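Can a robot clear the table yet?

My sister Waltraud asks me this every Sunday, usually with her hands in the sink. So I've been bugging Pascal Frerichs at Carberg, where they try out table clearing in simulation before any real plates are at risk. Bowl, plate, a few utensils, a tray. You or I would be done before the coffee's ready!
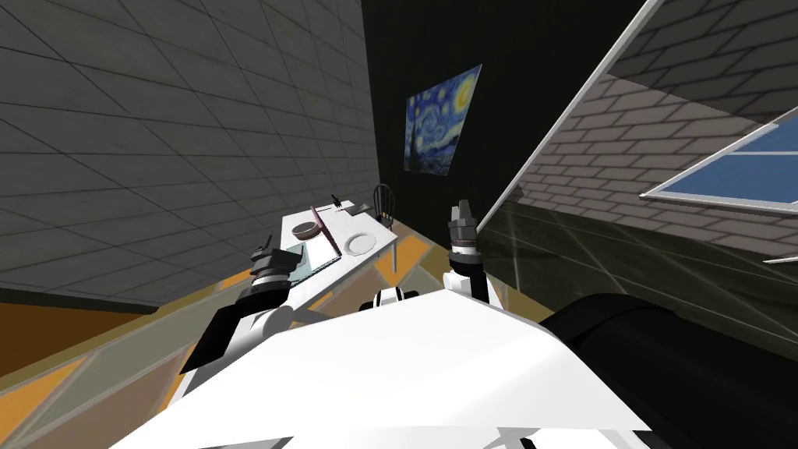

Pascal says up to 500 practice runs go by before he trusts a single change (I'd have quit by lunch). And people don't leave tables neat, do they? Mine always has a computer on it somewhere between the dishes.
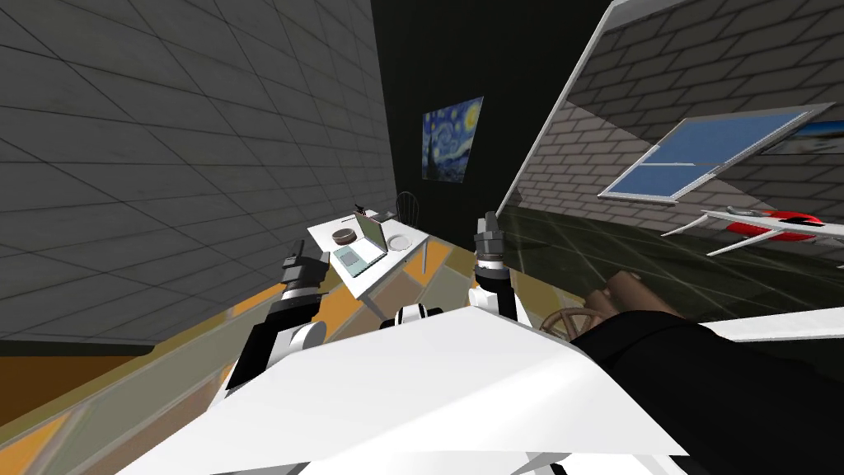
Then there's the hand. Two fingers, that's your lot. Try picking up a flat plate with just your thumb and one finger and you'll see why I've gone a bit soft on these machines. 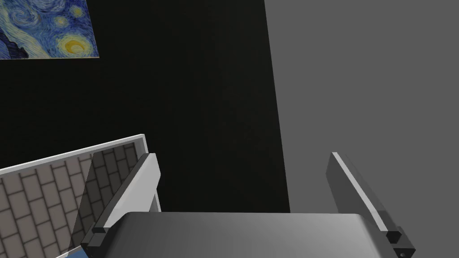 Kalkidan Tekleab, who writes the grasping code, told me she spends more time on where the fingers should stop than on getting them to close.

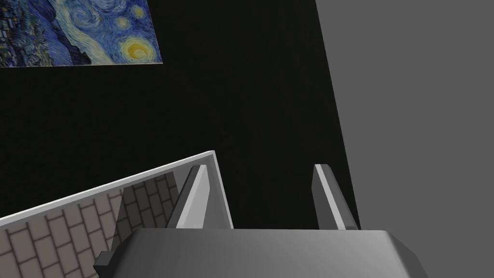
So my answer to Waltraud is still no, keep the dish gloves. I'm going back to Carberg in March and I'll ask about laundry. Send me your chore questions before then!

Ute Seidel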